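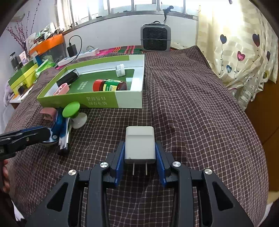

A white USB charger held between two blue finger pads, with a blanket underneath.

New study follows families through the first months after prison

A research project looking at what happens to families when a parent comes home from prison has begun its fieldwork in Momosmont, and the team behind it would very much like to hear from people who have been through it themselves.

The study, called Enine, will run for 2 years and is based at the Kongkaew social research centre. It starts from the simple thought that a sentence is served by more people than the one who was sent away, and that the homecoming, however long it has been looked forward to, can be a strange and tiring time for everybody in the house. Children have grown, routines have settled without the missing person, and there is often a good deal of paperwork waiting on the kitchen table (housing forms, benefit letters, school permissions) before anyone has had a chance to sit down together.

Researchers will visit 7 families over the length of the project, calling on each of them every few weeks and, where they are welcome, joining in with ordinary things such as the school run or a trip to the shops. Alongside the visits there is a longer questionnaire, which was posted out in the spring to 957 households with the help of the family support charity Nodico. More than 200 have come back so far, many with extra pages tucked in, and the team says it has been touched by the care people have taken over their answers.

Taking part is free and private, and families can stop at any point without giving a reason. Names and streets will be changed in everything that is published, and children will only be spoken to if they and the adult looking after them are both happy with the idea.

An open afternoon will be held at the centre in November, starting at 2pm, with tea, cake and plenty of room for pushchairs. Questionnaires can still be picked up from the Nodico office, and there is no need to book.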